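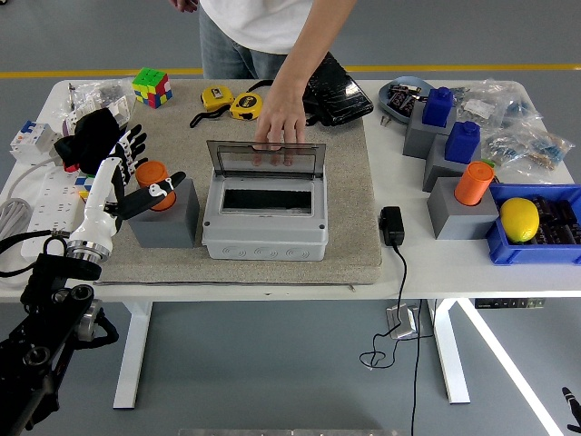
What is the Standel open day?

It is a public visiting day at the Standel robot workshop in Imden, held once a year in spring, when people can walk in, watch the robots being put through their work at the tables and ask the staff anything they like.

Home Places Workshops Events Getting there Talk page Recent changes

The Standel open day (locals just say "the Standel") takes place at the workshop on the old dairy site in Imden, on the Wurport road. I have been to it several times and I wrote most of this entry, so the opinions are mine, and anyone who remembers things differently is very welcome to use the talk page. The most recent one I went to was on May 21, 2022, and unless I say otherwise that's the one I'm describing.

Background

Standel began as a repair shop for packing machinery. Wurport was full of small food firms at one time and they all had conveyors, sealers and labelling machines that broke down at the worst possible moment, so there was plenty of work. The move to Imden came when the Wurport lease ran out, and the move into robots came bit by bit after that - first servicing other people's arms, then fitting hands to them, and then the thing they're known for now, which is teaching a robot to handle ordinary small objects on an ordinary table.

The first open day was really a moving-in party. The doors were open because it was hot, people wandered in off the road, and somebody put the kettle on. The following year it had a poster. It has kept that feel ever since, I think, even though there's now a sign-in desk and a car park in the next field.

It was held in April for the first few years and then shifted to May, mainly to get away from the Imden half marathon, which closes the road.

The building

There are two rooms open to visitors. The front room is the old cheese store and has the displays, the tea and the sign-in desk. The back room is the one everybody wants to see, and it's where the tables are. Both rooms together come to 196 square metres, according to the plan on the wall, and on a busy afternoon it feels like a good deal less!

The back room is very plain. I mention it because I took my brother-in-law one year and he was expecting something out of a film, with blue lights. What you get is grey floor with yellow lines on it and white tables, and a lot of cables. If you have ever worked in a school lab or the back of an electrical shop you'll feel quite at home.

Visitors are let through in small groups, and you stand where you're told to stand. There is a bit of waiting. Bring something to read if you come after lunch.

The table demonstrations

A table demonstration goes like this. A person stands on one side of a white table, the robot works from the other, and spread between them is a whole jumble of things for handling. At the one I watched longest, the main item was a light grey distribution box (the sort your electrician puts on the wall, with the round knockouts along the bottom for cables), and the person opposite had the smoky see-through lid standing up with fingertips resting on it. The robot's hand, black and white with jointed fingers, had meanwhile come in beside an orange container standing in a grey block.

I love the choice of objects. You might expect a set of neat wooden shapes, and instead there were tape measures, a Rubik's cube, bottles, bags of resistors and - my favourite - a lemon, sitting on top of a blue crate of dark components as if it had every right to be there. I asked about it and was told that a hand which has only ever met square things gets a nasty shock when it meets a round one. They change the objects from year to year. I have seen a potato, a hairbrush and one half of a pair of castanets.

The bottles and containers stand in cube-shaped blocks, and visitors always ask what those are for. The answer I was given is that a block holds the thing upright and gives it a known place to stand, so that when a grasp goes wrong you can tell whether the fingers or the bottle was at fault. I would have guessed they were simply to stop things rolling on to the floor, and I was told that this was also true.

The mat in the middle of the table gets fewer questions but I find it just as interesting. It's a large beige pad, carpeted, and the demonstrator let me press on one just like it in the front room. There is a little give in it, so fingertips coming down slightly too low have something to sink into. On a hard top they'd skid. Anyone who has tried to pick up a coin from a kitchen worktop with gloves on will know the feeling.

Boxes with lids are the hard part, apparently. Picking up is one job, but a hinge wants to swing in its own curve and your hand has to agree with it the whole way. If you pull straight back, the hinge fights you and the box comes sliding after your hand. People do it without a thought. I went home and opened and shut the bread bin for a good ten minutes, paying attention, and it is much stranger than you'd think.

How much practice is involved

Lots! The figure given out at the talk was 1,000 goes at a single task before they'll even discuss whether a robot can do it. A go might last only a few seconds, but then everything has to be put back, and the putting back is done by a person. One of the demonstrators told me that the job is mostly tidying, and that she'd been hopeless at tidying before she started and still was at home.

The goes are not all alike either. The block is shifted a bit, the box is turned, a bag of bits is pushed into the way on purpose. I had assumed that a cluttered table was just a cluttered table, so I was pleased to have that put right. If the table were always bare, the robot would only learn about bare tables, and there aren't many of those in my house.

The Bellini display

In the front room, along the window side, is the Bellini display, and it has been there at every open day I can remember. Bellini was the name of a small gripper that Standel made in the Wurport days for lifting trays of pastries, and the name stuck to the glass case it lives in and then to the whole wall. The original is a two-fingered thing with rubber pads worn quite smooth. There's a handle at the back that lets you work a copy of it yourself, and children queue for this with far more patience than they show for anything else.

Next to it is a row of later hands, each with more joints than the last. I'd advise looking at these before you go into the back room. You get a much better idea of why five fingers took so long when you can see all the ones that came in between, and the labels are short and written in normal words.

The talk

There is one talk in the morning and a repeat in the afternoon. It's given standing up in the front room, with no slides, and it goes on for as long as people keep asking questions. The subjects don't vary much: what the robots are for, whether they'll take people's jobs, how much one costs, and whether they can iron. The jobs question got a proper answer the last time I heard it, and quite a long one, some of which I agreed with. The ironing question got a laugh, and then a fairly serious explanation of why cloth is so difficult, which I wish I'd written down.

Visitors and getting in

The sign-in book for my last visit had 344 names in it by closing time. The desk read the total out while they were locking up and there was a small cheer. Entry is free. Children are allowed in the back room as long as they are with a grown-up, and dogs aren't, although there's a shady spot with a water bowl by the gate.

From Wurport you can take the bus to the Imden turn and walk up. It is uphill all the way and the pavement gives out halfway, so wear sensible shoes. If you drive, follow the signs to the field and not your sat nav, which will send you to the new dairy. I've done this myself and had to turn round in front of a milk tanker.

The tea is good. The cakes go early.

Criticisms

A few people have grumbled on the talk page that the demonstrations are slow, and they are. A robot hand moving towards a bottle can take long enough for you to lose interest, look at your phone and miss the very bit you came for. I've come round to liking it, but a friend I brought along found it maddening and spent the rest of the visit at the Bellini handle.

The other complaint is about hearing. The back room echoes, fans run the whole time, and the demonstrator is usually facing the table. Standing on the side nearer the door helps a little. I have suggested a microphone in the comments box two years running and will be suggesting it again.

Photographs are allowed in both rooms, without flash. There used to be a printed programme with a floor plan as well, and if anyone still has one from the April years I'd be very glad of a copy for this page, as mine went through the wash.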